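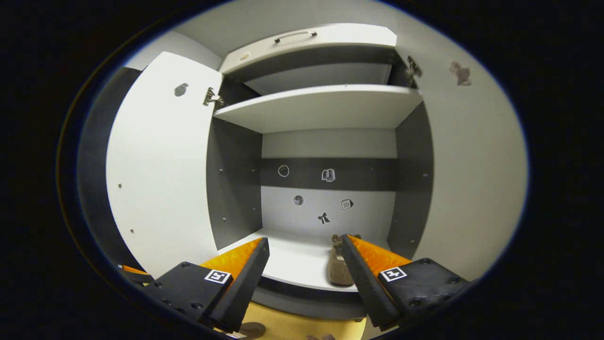

Bottom shelf, slipper, textured orange pads, fingers open.

Handheld gripper: textured pads vs. smooth ones, and which camera for working inside cabinets?
Posted in Grippers and End Effectors
Viewed 1,785 times

Orestis Liapis
I'm trying to settle on one handheld setup before we collect any more pick-and-place demos, and I've reached the stage where every part I change makes one thing better and two things worse.

The setup: two-finger handheld gripper, black fingers, a square marker on top of each finger so the software can work out how far apart they are, and a wide camera looking down between them. Our arm copies whatever the handheld did, or is supposed to. The task is fetching soft household stuff out of a cabinet. Slippers, mostly. I have a master's degree.

I've been comparing two sets of finger pads. The orange textured ones are the Millari pads. The others are Gomico, smooth gray silicone, cheaper, and they pick up lint like it's their job. I ran the same slipper with both sets, by hand first and then played back on the arm.

By hand there's hardly any difference. I can pick up a slipper with anything, I've had years of practice.

On the arm, out of 67 tries per set, the Gomico pads dropped it 26 times. The Millari pads did a lot better on drops but brought a new problem. They grab the fuzz and don't let go cleanly, so when the fingers open, one side hangs on and the slipper gets dragged over before it's free. It ends up lying on its side, or facing the door, or on the floor.

Second problem, probably separate. When I go deep into the lower compartment, the width reading gets jumpy. Same markers, same print, and it's fine on the bench. I get the jumps with both pad sets, so I'm fairly sure the pads aren't to blame. I have the option of moving to the Storo camera, which has a narrower lens and nicer low-light numbers on paper, but then I'd have to redo the mount, and I'd rather not find out afterward that I paid for a nicer view of the same mess.

So: which pads, and would you change the camera? I already have 1,303 recordings on the current wide lens and I'd like them to still be worth something in March.

benchvise_ray
Millari pads, no contest. Smooth silicone is for boxes and bottles. Anything with a nap to it will slide around on smooth pads the minute the arm is a hair off from where your hand was.

The sticking is your opening speed. Slow it down.

Don't know about the camera.

tall_pauline
Ray is right about the pads and half right about the sticking. We went through this at the Villanueva shop last year with fleece hats and a robot that seemed to resent them.

Pads first. Slowing the opening down helps some, but what cured it for us was how hard we were squeezing. When you do it by hand you stop as soon as it feels held. The arm doesn't feel anything, it just goes to the width you recorded, and on a soft object that can be a good bit tighter than it needs to be. Textured pads plus too much squeeze equals Velcro. Try adding a few millimeters to the closing width on playback and see where it starts dropping things, then back off a little from there. Do that before you buy anything. It's free, so people always do it last.

Also check whether both fingers start moving at the same instant. Ours didn't. The left one had a tight screw and started late every time, and for two weeks we blamed the hats.

If you still get hang-ups, cover the front third of each pad with plain tape and leave the texture exposed farther back. It looks terrible and works fine. Replace the tape when it gets fuzzy, or when someone important is visiting.

Don't go back to the Gomico ones for this. 26 drops out of 67 is a lot of slippers on the floor. I'd keep them in a drawer for rigid things, in a bag, on account of the lint.

Now the width reading. Before you touch the lens, look at exposure. White shelf, white door, dark gray sides — the camera has to pick something to be happy about, and if it's on auto it will change its mind as you move in. When the bright shelf fills the middle, the tops of the fingers can go dark, and the white part of the marker stops being very white. When you pull out, it all comes back and you can't reproduce it at the bench, where of course it behaves beautifully.

Lock the exposure. Set it with the fingers inside the cabinet, not outside. The shelf can blow out a bit and you'll live. Then record one slow pass in and out with nothing in the fingers, opening and closing the whole way, and plot the width. If the jumps go away, you're done, and you've saved yourself a camera.

If they don't go away, look for motion blur next. People speed up when they think the hard part is over, so the jumps often turn up on the way out.

As for the Storo: I've used it and I like it, and I wouldn't put it on this. With the fingers spread wide, both markers are already well out toward the lower corners of a wide view. A narrower lens on the same mount could lose them completely at full open, and then you have no width at all, which I'll grant you is not jumpy. You'd have to move the camera back to get them in again, and a camera sitting farther back is a camera that hits the middle shelf. It would also split your data into two piles that don't look alike. Your 1,303 would still be usable, but you'd spend March explaining to a training script that they're cousins.

One more thing, while you're in there. Leave the cabinet's stickers where they are. We peeled ours off halfway through to tidy up, and our camera tracking went from decent to awful, because plain flat panels give it nothing to hang on to. Had to put new ones up. We bought the dinosaur ones.

Orestis Liapis
Replying to my own post, which I gather is frowned on.

Locked the exposure with the fingers in the lower compartment and did the slow pass. The big jumps are gone. There's one small one left near full open and I can live with it. So that was the camera picking its favorite shelf, and the Storo stays on somebody else's bench.

Squeeze: opened the closing width by two millimeters on playback. Hang-ups are way down with the Millari pads. At three it started letting go on the way over the front edge, so two it is. I haven't tried the tape yet but I've bought some.

My left finger also starts late. I had blamed the slipper.

Stickers are staying. Marking tall_pauline's as accepted. Ray, yours was right too, just short.

benchvise_ray
I type with two fingers. They start at the same time, though.

mk_orchard
Does anyone know if the Millari pads come in a color besides orange? Our object set has a carrot in it and the segmentation is not having a good time.

tall_pauline
Black, I think, but check with the seller before ordering, and start a new thread or this one will get locked. Or use a different carrot.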